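Teleoperated demonstrations: drawer task works by hand but the policy closes the gripper too early

Posted by Soledad Nava
Jul 10, 2020

Hello everybody. I am collecting demonstrations for a small pick and place task and I would like advice from people who have done more of it than me.

The task is a nightstand with one drawer. The operator must open the drawer, take the fruit that is inside, put it in a bowl on top of the nightstand, and close the drawer. We drive the arm by remote control with the Kanon handset. I have 85 good episodes from 2 operators. When I replay an episode, it is fine. When the trained policy runs alone, it goes down to the drawer, stops a little too high and closes the fingers on air. After this it carries nothing to the bowl, very carefully.

I tried to train longer and I tried a smaller learning rate. No change. Should I collect 500 episodes, or is something wrong in the way I show the task? I lower the arm quite fast, and I wait at the bottom for a moment before I close — maybe this matters.

Thank you in advance, and sorry for my English.

Rutilio Galindo

More data. 100 is the minimum for anything with a drawer. Also check your camera calibration.

Serena Caputo

Dear Soledad, I had the same problem in March with a kitchen drawer, so I will write what helped me.

I think it is your waiting. When you stop above the fruit, the arm does not move, and many moments in the recording look the same. In some of them the fingers are open, in some of them you have just pressed the button. If the model sees only the picture and the joint positions, it cannot know how long it has already waited. So it learns that close to the drawer, with no movement, it may close. Please cut these pauses out of the episodes you have and train again before you collect anything new. It costs one afternoon.

Second, go down slowly for the last part. With the handset most people push the stick fully and then correct, and the correction is also learned. My colleague Conall Moynihan prefers to guide the arm by holding it, and his movements are smoother than mine, but then his hands are in the camera view, so for camera policies I stay with remote control.

Third, look at what the head camera sees at the start of the grasp. Our setup is similar to yours:

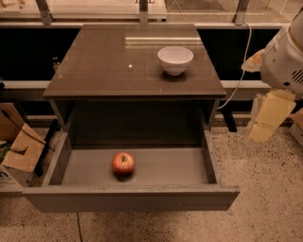

Drawer fully out, apple still inside, bowl on top.

Our nightstand top is glossy, and the lamp makes a bright line on it. I recorded everything in one evening and the policy became worse each morning. Now I record at different hours, and I move the bowl and the apple between episodes. Not very far, a hand's width is enough for the beginning.

I do not agree that you need 500. If the pauses stay in, you will have 500 episodes with the same fault.

Soledad Nava

Thank you Serena, this is very clear. I looked at the episodes and one operator waits much longer than the other one (it is me). I will cut the pauses and train again on Monday. Rutilio, the calibration I have checked twice, but I will do it once more.

Eustaquio Olvera

One small addition to what Serena wrote. When you cut the pauses, do not cut the frames where the fingers are closing. The arm is also still there, and a simple filter on arm speed will throw them away. I lost all my grasps like this — keep every frame where the gripper value is changing, and a few frames after it.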